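## Bridthorpeのコースランチ、値段と量が釣り合ってない件

**mengal_g**
駅裏のKhokharに行ってきました。昼のコースは4皿。味は文句なし、特に羊の煮込みは皿を舐めたいのを理性で止めたレベルです。ただ二皿目の「根菜の余韻」、余韻しかなかった。根菜本体はどちらへ?

**turnthorpe_no_inu**
あそこの昼はもともと軽めですよ。足りない人はパンをおかわりすればいいのでは。無料だし。

**mengal_g**
しました。二回。三回目は店員さんと目が合わなくなりました。

**irfan166**
自分は逆の意見。去年の12月に夜のコースを食べたけど、最後のほうは椅子から立つのが面倒になるくらい満腹だった。昼と夜で厨房の人が違うんじゃないの。

あと席の間隔が狭い。隣のご夫婦の相続の話を前菜からデザートまで聞かされて、長男に同情して帰ってきた。

**caradog_p**
席の話が出たので。うちもテーブルに茶色い紙を敷いてます。 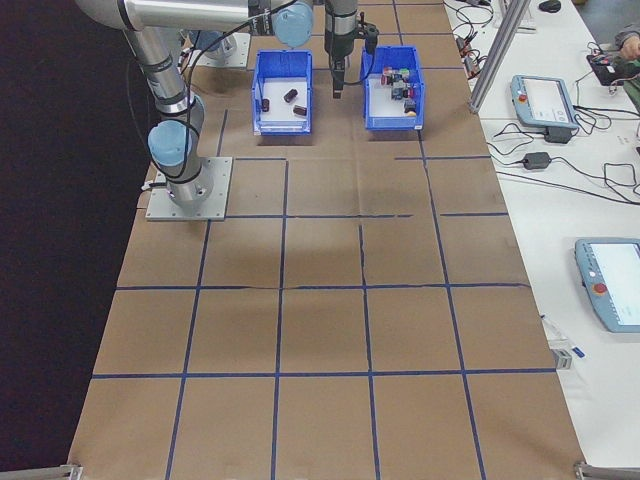 紙を敷いて、紺のテープでマス目に区切ったテーブル

Khokharの二人席なら、このマスをいくつか切り取ったくらいの広さでしょう。水差しを置いたらパンの居場所がない。味は好きなんですが、肘をたたんで食べる煮込みは七割の味です。

**turnthorpe_no_inu**
狭い狭いって、あの通りの家賃を考えたら仕方ないと思う。広い店がいいならVasierへどうぞ。広いです。客がいないので。

**ayanda_x**
Vasierの悪口はやめてください、あそこの魚のスープは本物です。サフランをけちらない。客がいないのは看板が歯医者に見えるからで、料理のせいではありません。

**irfan166**
歯医者だと思ってた。

**mengal_g**
私もです……。今度行ってみます。予約は要りますか?

**ayanda_x**
昼なら不要。ただし1時半を過ぎるとスープが終わっていることがあります。頼むなら先にスープ、それからタルト。鴨はその日の機嫌次第です。鴨のではなく店主の。

**sethi_m**
横から失礼。Khokharの二皿目、先週は普通に量がありましたよ。ビーツと蕪で、むしろ飽きるくらい。盛りにムラがあるのでは。

**mengal_g**
その飽きるという感覚を味わってみたかったです。

**turnthorpe_no_inu**
ムラというか日替わりでしょ。店に言えばいいのに。

**caradog_p**
前に一度言ったら、次の皿に芋がひとつ増えました。効果はあります。芋ひとつ分の。

**mengal_g**
じゃあ次は言います。Vasierのスープのほうは行ったらここに書きますね。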